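Course Format Study: Frequently Asked Questions

Last updated Oct 21, 2025

What is the study about?
We want to know how first-year students at Tautahi College do in evening sections compared with daytime sections of the same course. Both are taught in person, with the same syllabus and the same final exam.

Who is running it?
Carleen Bright leads the project. Chia-jung Hsu handles the statistics, and Jarrah Prendergast answers questions from students.

Who can take part?
Anyone enrolled in a first-year writing, algebra or biology section. You must be 18 or older. Transfer students are welcome if they are taking the course for the first time.

How many students are in it so far?
423 students had signed up when enrollment for the first term closed in July. We need at least 300 with complete records to run the main analysis.

What do I have to do?
Sign the consent form and fill in 3 short surveys over the term. Each one asks about work hours, travel time and study habits. You will not be asked to change sections.

What records do you look at?
Final exam score, course grade, attendance and prior GPA. We do not look at financial aid or conduct records.

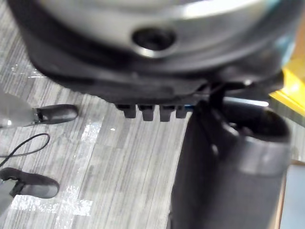 Will my instructor know I am in the study?
No. Instructors do not get a list of names, and taking part has no effect on your grade.

Can I drop out?
Yes, at any time. Write to Jarrah and your survey answers will be deleted within 60 days. Data already combined into group averages cannot be pulled back out.

Students chose their own sections. Isn't that a problem?
It limits what we can say. Students who pick evening classes often work full time, so we adjust for work hours and prior GPA. Even so, the results will show a link between section time and scores — they will not prove that one causes the other.

Where will the results go?
A summary will be posted on this page, and a full report will be kept at the library's front desk. Neither will name any student or instructor.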